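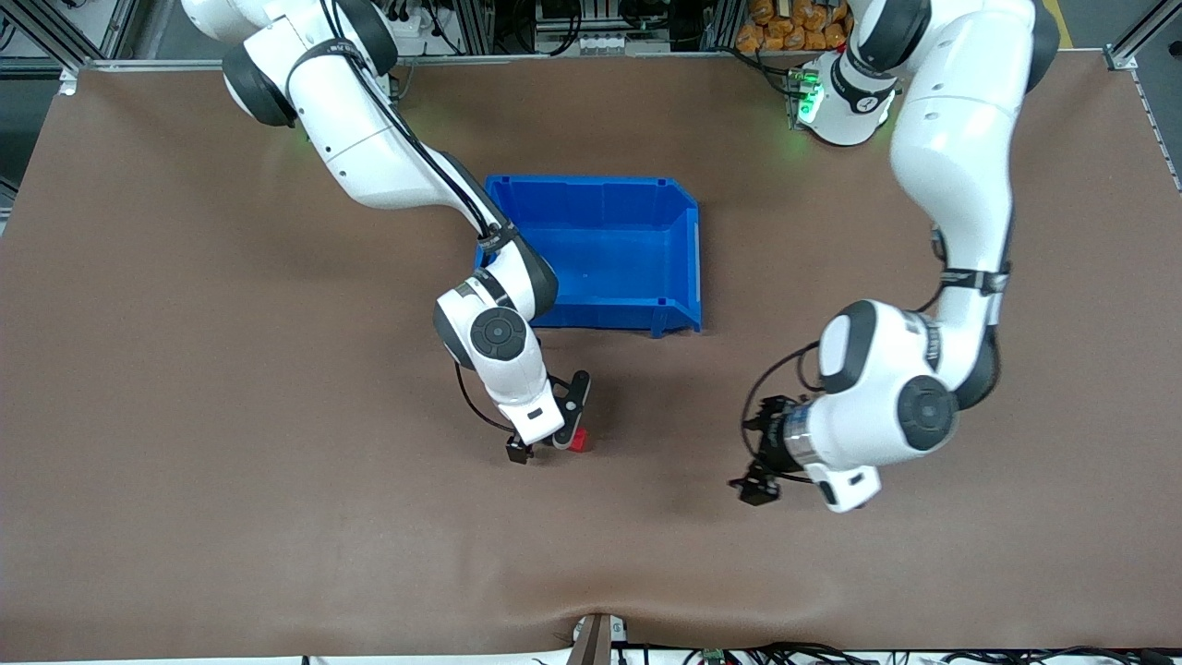 Why would you ever throw out training data you already paid for? A reader named Flimo sent me that after my July post, and I've been chewing on it ever since. My take is that you throw it out when it teaches the arm to dither.

We had 312 demonstrations of the block-and-bin task. I cut them to 233 by dropping every run where the person driving stopped in midair to think, and then I trained the same policy on both piles. The smaller pile won! It wasn't even close on the grasps, and I'm a little embarrassed by how long I'd been telling people to just collect more. 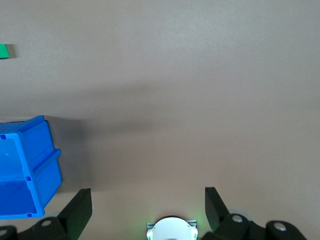

You've only shown that your operators were tired, wrote Brandão under the draft, and a bigger model would shrug it off. Maybe so. But I don't have a bigger model, and neither do most of the small labs I hear from (the ones with two arms, one bin and a shelf full of cables). A pause is a real problem for a policy that copies what it sees: the view from the wrist barely changes, the action is "stay put," and the arm learns that staying put is fine. I'd much rather spend 18 hours weeding than buy another month of driving time.

I do think we owe each other the rejected runs, though. Publish them, with a note on who cut what — otherwise my nice result is just my taste in video clips.
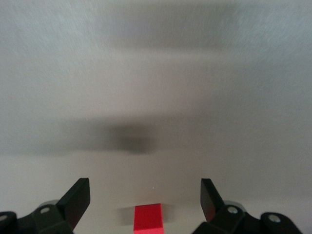 What I'd Try Next

Trim the pauses and keep the rest of the run. I was lazy and dropped whole episodes, and some of those had perfectly good grasps in them. If you've tried it, write and tell me how it went, especially if it went badly.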